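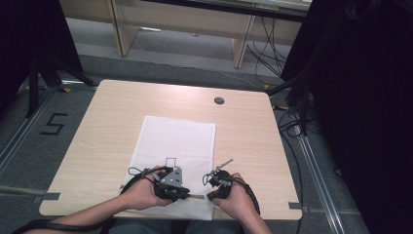

The towels in this house went stiff last winter, and I spent longer than I should have finding out why. These are my notes on it. They cover water hardness, detergent dose, rinsing and drying, in the order in which I got them wrong.

The starting conditions first. We moved from Hindetwood to Bevside in September. Same washing machine (a Burix front loader, mid-range, bought used), same detergent, same towels. By Christmas the towels stood up on their own when they came off the rack and the white kitchen cloths had gone a flat gray. They also had stopped absorbing properly. A drop of water placed on one of the older cloths sat there as a bead for several seconds before it went in.

My first guess was that the machine was failing. Second guess was the towels, which are old. Neither held up. A new towel went stiff within a few weeks, and the machine filled, heated, drained and spun as it always had. The thing that had changed was the water.

Hardness

The water in Bevside tests at 9 grains per gallon on a drop-count titration kit, the kind sold for aquariums. You add reagent to a measured sample until the color turns and multiply. The paper strips gave me anything from moderate to very hard depending on the light in the kitchen, so I stopped using them. In Hindetwood I had never tested at all. The kettle there took years to grow a visible scale. The one here needed descaling before we had finished unpacking.

Hard water carries calcium and magnesium. Both bind to anionic surfactants, the main cleaning agents in most laundry detergents, and some of the detergent is then used up before it gets near any dirt. With true soap the product is an insoluble curd. With modern detergents it's less dramatic, but there is still a loss, and what is lost has to be made up either by more detergent or by something that ties up the minerals first. That second something is called a builder. Powders usually have a good deal of it, in the form of carbonate, zeolite or citrate. Liquids usually have less, for the simple reason that it is hard to keep much of it dissolved in the bottle.

I was using a liquid. I was also using half the dose on the cap, a habit I had picked up from years of reading that everyone overdoses. In soft water that was fine. Here it was underdosing by a wide margin, and the soil that came loose was going back onto the cloth. That accounts for the gray.

The dose test

I kept a log from January on. It now stands at 79 loads, of which a little under half were towels and the rest whatever we were wearing. For each one I wrote down dose, temperature, program, extra rinse yes or no, and drying method. I won't reproduce the table. It is long, and a lot of it is just evidence that I do laundry.

To have something to compare, I set aside a reference bundle: 4 bath towels from the same pack, weighed together dry after a full day in the spare room. They came to a total of 926 grams, so they are thin towels, and that suited the purpose. Thin towels dry evenly. The idea was to weigh the bundle again after each wash once it had been in the same room for a full day, on the theory that any residue would show as added weight.

The theory is sound and the method is poor. Cotton takes up water from the air, and enough of it that the change between a dry heated room and a rainy week with the window open swamps anything detergent could leave behind. I got a lovely curve and it turned out to be a plot of the weather. I should have thought of it beforehand. If you want to do this properly you need an oven-dry weight, and I was not going to put towels in the oven.

What worked better was the dull test. Put one towel from the bundle in a bucket of warm water with nothing added, push it around for a minute, and look at the water. If it foams, there is leftover surfactant. If it goes cloudy without foam, you have soil or mineral deposit. Mine went cloudy with no foam at all. I then repeated it with a spoon of citric acid in the bucket, and the water went distinctly worse.

I changed three things, one at a time and several loads apart. Full dose for hard water according to the package came first. The gray stopped getting worse but didn't reverse. Then I went from liquid to powder, also at full dose, and the kitchen cloths began to come back within a few washes. The last change was to raise towels and cloths from warm to hot. This made the biggest difference in smell and a smaller one in color.

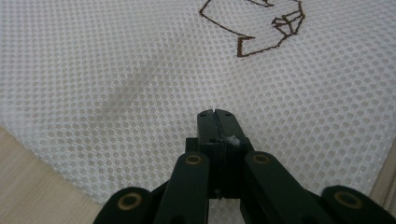
Vinegar deserves a paragraph of its own, seeing how often it gets recommended. Acid in the rinse does dissolve carbonate deposits and neutralizes leftover alkalinity, and towels treated with it do feel somewhat softer. Acid in the wash itself is a mistake. Powder detergent is alkaline on purpose, and adding acid to the drum at the same time cancels part of what you paid for. I used citric acid in the softener drawer instead of vinegar. It doesn't smell and it is cheap in bulk. I can't say what either does to door seals over ten years — the opinions I found went both ways and had no measurements attached. I use it every few weeks and not in every load. Never use either one alongside chlorine bleach.

Fabric softener I dropped altogether for towels. It works by leaving a thin fatty layer on the fiber. That makes the loops slide against each other and feel soft, and it also makes the surface less willing to take up water. The bead on the kitchen cloth was probably this and not the hardness. It took a number of hot washes to get rid of it.

Drying

This was the part I had not expected to matter, and on stiffness alone it matters more than everything above.

Cotton dried in still air goes stiff even when it is perfectly clean. The usual explanation is that a small amount of water stays bound to the fiber surface and bridges neighboring fibers as the rest leaves, so that the whole thing sets like a weak glue joint. Move the cloth while it dries and the joints break as fast as they form. A tumble dryer does that all the time. A clothesline in wind does it fairly well. A rack in a closed room in January doesn't do it at all.

In Hindetwood we had a yard with a line in it. In Bevside we have a rack in the spare room. So the move changed two variables at once and I had noticed one.

The check was easy. I washed the reference bundle with the new settings, put two of the towels on the rack and two in the dryer (a Koller condenser model that came with the house). The rack pair came out stiff as boards, the dryer pair soft. Then I put the rack pair in the dryer, already dry, on the cool air setting. A short run and I could not tell them apart with my eyes closed.

The current procedure for towels follows from this. Rack until dry, then a short run on cool air. It uses far less electricity than drying them in the machine from wet and puts less wear on the loops. Shaking each one hard by the short end before hanging and again when taking it down gets you perhaps half the effect for nothing.

A fan aimed at the rack helps with drying time but did little for stiffness. The towels don't move enough. I tried it on the higher setting as well, and all that happened was that socks ended up on the floor.

Rinsing

I ran the extra rinse on alternate loads for a good part of the log and found no difference on anything except dark clothes, where powder sometimes left pale streaks in the folds. That was cured by loading less. The Burix senses weight and picks the water level from it, and a drum packed to the top gets enough water by weight but not enough room to move it through. The manual says to leave a hand's width above dry laundry. I had read that line several times over the years and taken it as advice for other people.

Net curtains, synthetic mesh and anything thin with an open weave go on their own program here: warm, low spin, full water level, small load. They gray faster than cotton, hold almost no water, and crease for good if spun hard. I hang them damp and let the weight take the wrinkles out. Polyester doesn't get the stiffness problem to begin with, so the dryer step is skipped.

Still open

I have not fitted a water softener. A plumber in Bevside quoted for one and the price was fair, but the only place for it is under the stairs where the meter is, and I would want the kitchen cold tap left on hard water, which means another pipe run. For laundry alone it doesn't pay. Powder at the right dose does the same job in the drum. For the kettle and the water heater the sum may come out differently, and I'll do it once I have opened the heater and seen how much scale is in there.

I also haven't tested whether the older kitchen cloths will go fully white again. They are better than at Christmas. Two are still gray along the hems, where the fabric is doubled, and an overnight soak in oxygen bleach moved that only slightly. I have a second soak planned for Friday with hotter water and a stronger mix, and if the hems don't change I'll cut those two up for the garage.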